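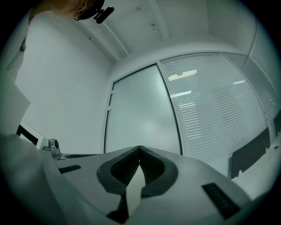
En abril retomé las pinzas de mano que había dejado a medias en el taller compartido. La primera versión, a la que llamo Dumlao, cerraba torcida: un dedo llegaba antes que el otro y empujaba la pieza hacia un lado. He rehecho el soporte inferior y he cambiado los tornillos por otros más largos.

Las almohadillas son de la casa Hallell, con la cara interior de malla. Las anteriores eran lisas y resbalaban sobre el metal. La carcasa es la misma de siempre, con sus roces, y no pienso volver a imprimirla hasta que se rompa.

El recorrido completo de los dedos ha quedado en 53 milímetros. Lo medí tres veces con el calibre y me dio lo mismo.

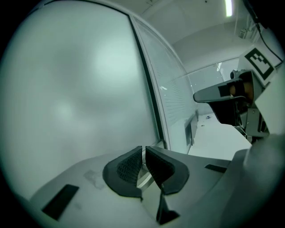 ¿Hace falta un motor para una pinza de este tipo?

Para la versión de mano basta con un gatillo y una varilla que tire de los dos dedos a la vez. El motor lo dejo para cuando vaya montada en un brazo.

Lo que más tiempo me llevó fue el muelle. Con el de 200 gramos los dedos volvían despacio, y con el siguiente de la caja me cansaba la mano a los 30 minutos. Al final corté una vuelta al más duro y lo dejé así.

Después vinieron las pruebas con manillas de puerta. Es un buen ejercicio: hay que agarrar, bajar y mantener la presión mientras gira. 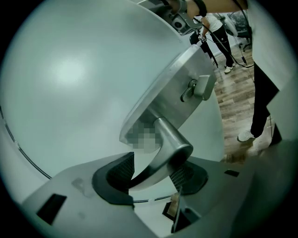
Si se agarra cerca del cuello hay que hacer mucha más fuerza, así que conviene ir hacia la punta de la palanca. También ayuda entrar con los dedos bastante abiertos y cerrar despacio.

Queda pendiente la holgura del eje derecho. He pedido dos casquillos a Brokton y, cuando lleguen, desmonto otra vez el soporte.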